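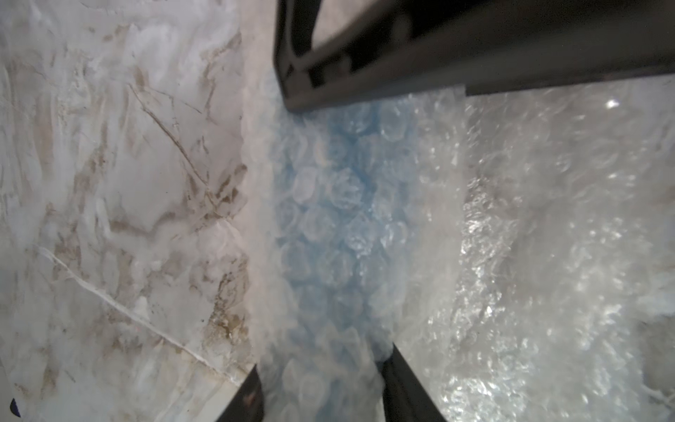

Parallel jaw or suction for bubble wrap? Wrist camera placement too

Posted in Grippers and End Effectors

flatpack_dee

We run a small packing cell for stone and stone-look samples. The arm has to pick up a piece of bubble wrap, lay it over a sample, and let a person do the taping. We have two kinds of wrap, a light blue one and a clear one, and the order sheet says which one goes on which sample.

I have been comparing two end effectors on the same arm. One is a Lornano two-finger parallel gripper with black fingers. The other is a Grarunon suction head with 4 cups. I did 32 picks with each on the blue wrap and 32 with each on the clear. The controller and the approach speed were the same for all of them.

Results so far:

Fingers, blue wrap: 27 good picks
Fingers, clear wrap: 19 good picks
Suction, blue wrap: 22 good picks
Suction, clear wrap: 8 good picks

A good pick means one layer came up and stayed up until the arm reached the place position. I did not count it if two layers came up, even if the second one fell off on the way.

The camera is a small one at the wrist. In the picture at the top the fingers are over the blue wrap, with the sample on the left and the clear wrap on the right. The blue bubbles are easy enough to make out. The clear stuff is crumpled and full of little reflections, and our edge finder puts edges all over it. It also finds edges in the brown veins on the marble pattern, but I can mask that side off because the samples always go in the same spot.

What I need to know:

Is it worth spending more time on suction, or is this just the wrong tool for bubble wrap? I was told suction would be better because the fingers pop bubbles.

Would a camera fixed over the table do better on the clear wrap than the one on the wrist? I can buy one more camera this year. I can't buy one more camera and a new gripper.

Also, a large part of the top of my view is taken up by the black body of the gripper. Is that normal, or did I mount it badly?

Vandana Sandhu

I would stop working on suction for this. A cup needs to seal, and on the bubble side it is sitting on domes with gaps between them. The air comes in through the gaps. You can get a seal on the flat side of the sheet if it is really lying flat, and that may be where most of your 22 came from. Check your log and see if the good picks were flat side up. On the clear wrap you said it is crumpled, so there may be no flat place big enough for a cup.

If you want to be thorough, do one more run with a single large bellows cup, flat side up, blue wrap only. If that is not clearly better than the fingers, put the suction head back in its box.

On popping bubbles: that is a force setting. The default on most parallel grippers is meant for hard parts. Turn it down to the lowest setting that still holds the sheet while the arm is moving, and slow down the first bit of the lift. We pack ceramic tile at Flavville and went through this in October. At the default force we popped a row of bubbles on nearly every pick. At the low setting we got a popped bubble now and then and no more dropped sheets than before. I would put a soft pad on the fingertips too. Ours are silicone, 2 mm thick, cut from sheet and glued on. Rough up the finger first or the glue lets go.

Your two-layer picks are probably from going too deep. Lower the fingers open until they touch the top sheet, back off slightly, and close. It pinches up a fold from the top layer. If you push down into the pile first you will get whatever is under it.

For the camera, I would fix the lighting before I bought anything. Clear wrap under bright light is going to sparkle from any camera position. Try these in order and write down the count after each one:

1. Turn off or block whatever lamp is closest to straight above the table.
2. Put a dark mat under the clear wrap.
3. Put a polarizing film on the lamp and another on the camera, and rotate the one on the camera until the glare drops.
4. Lower the exposure by hand. Auto exposure will keep changing as the arm moves across a pale slab.

The dark mat helped us more than the polarizers did. It was also the cheapest thing on the list.

As for the gripper body in the view, it's common. With the camera that close, something is going to block part of it. What matters is whether you can see both fingertips and the place where they close. If you can, leave the mount alone and mask out the part that never changes. If you move the camera you have to redo the hand-eye calibration, and your old 32-pick runs won't compare with the new ones.

benchrat

get the overhead camera. wrist cams are a pain, the cable always goes first. also whats the controller? if its the Shukla one, the older firmware has a delay on the gripper close signal and the arm starts lifting before the fingers are shut. that alone could be your clear wrap number

Umesh Yadav

I agree with most of what Vandana wrote, but I would use both cameras if you are able to buy the one.

We tested this on bags, which are not the same as bubble wrap but have the same glare problem. We did 200 picks with the wrist camera alone, then 200 with a fixed camera finding the pile and the wrist camera doing only the last part of the approach. The second way had fewer misses. The fixed camera doesn't have to see bubbles or edges. It only has to say where the pile is and how high it is, and you can get the rest from touch if your arm reports contact force.

Get a depth camera only if you can borrow it first and try it on your clear wrap. The one we tried gave us holes in the data wherever the plastic was shiny. For height we ended up using contact, which was slower but gave the same answer every time.

One thing about your test. You ran the fingers and the suction on the same number of sheets, which is good, but were they fresh sheets? Wrap that has been picked ten times has creases in it, and the fingers like creases. If the suction runs came first on new flat sheets and the fingers came after on used ones, the fingers had some help. Switch the order for half of the next run.

I would also log the reason for each miss. "No pick," "two layers" and "dropped on the way" have different fixes, and you have them all in one number now.

flatpack_dee

Thanks. It is the Shukla controller and the firmware is old, so I will update it and then run the fingers again on the clear wrap before I touch anything else. The sheets were not fresh. I used the same stack for everything, suction first.

I checked the log for the suction picks on blue. I only wrote down which side was up for the second half of them, and in that half all the good ones were flat side up. So that part matches what Vandana said.

I can see both fingertips, so the camera stays where it is. Dark mat is next after the firmware. I will post the new counts in this thread with the misses split out by reason.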